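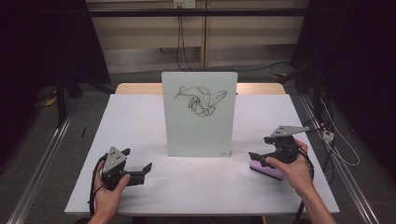 The board, scribbled on, with what is probably the eraser held just above the table.

29 Sep 2019

I have bought 10 whiteboards in my adult life and been loyal to none of them. The big one in the hall still says "call plumber" in a green that has become part of the wall. So when I say I've grown fond of a small frosted board that stands upright on a table and asks for very little, please understand that I was a hard sell.

It's a Deli, or at least that's what the small gray lettering appears to say, and it cost me 20 dollars at the Stindmont clearance shop. The corners are rounded at the top, which my sleeves appreciate. It's also pale enough that a black scribble looks terribly important on it. I've drawn loops on that thing that could pass for a transit map of a mid-sized city. They were, at the time, a grocery list.

My trouble has always been the erasing. I put it off. A board I don't wipe by evening is a board I'll be scrubbing in November, with the kitchen spray and some language. The old Bunex felt block I used for years mostly moved the ink to new neighborhoods – you'd start with one word and end up with a weather system. The current one is a pinkish block with a black top, and I have decided to trust it, on the grounds that it was in the drawer.

The other half of the routine is the table.

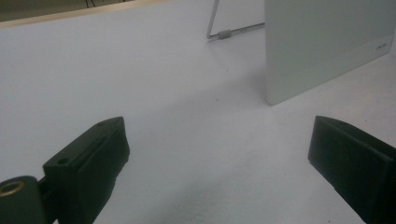 I want it white and I want it bare, and I'm aware of how that sounds from someone who keeps 412 takeout menus in a shoebox. But a marker rolls under one piece of mail and you've lost it for a week. Caps are worse. I've been through a 181-piece Rawat stationery set, and I'd guess a third of what remains is caps without pens.

My rule now is that the table gets cleared before the board gets wiped. If I do it in the other order, I stand there with an eraser in one hand, reading an old electric bill, and the loops survive another night.

I've also started wiping from the top down, after years of circles. Next weekend I take on the hall board. If the plumber is reading this, the faucet is fine now, sorry.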